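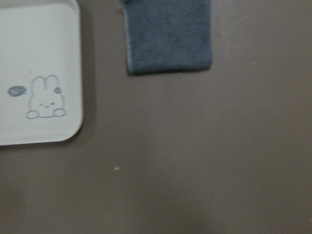 White tray with the rabbit print, on a brown surface.

Workshop > Electronics > Storing Loose Chips

Loose computer chips are a joy to collect and a pain to store! I have 244 of them now, mostly old memory and logic parts, and these habits have kept the legs straight.

Push each chip into black conductive foam, legs down, before it goes in any drawer. Plain white packing foam builds up static, so keep it well away. I cut my foam into strips that hold 10 chips each – a bread knife does it beautifully.

Touch bare grounded metal before you pick anything up, or wear a wrist strap. Mine is a Plitine and the clip has never let go of a thing.
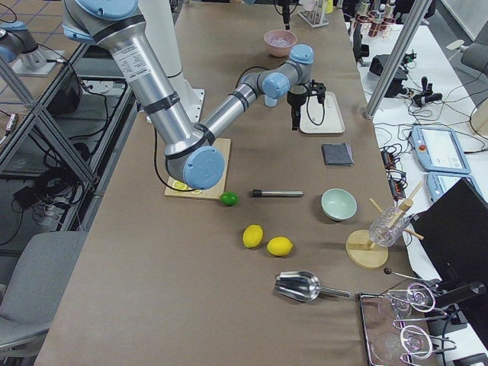 Brown paper on the long table, with the cutting board and tray.

Bent legs? Lay the chip on its side on a hard, flat surface and roll it gently until the whole row lines up. So satisfying! Do both sides, then check them against a socket.

Write the part number on the drawer in pencil, plus the date you bought it. Surface-mount parts that came in a sealed bag should stay sealed until you need them – damp gets into the plastic and can crack it during soldering.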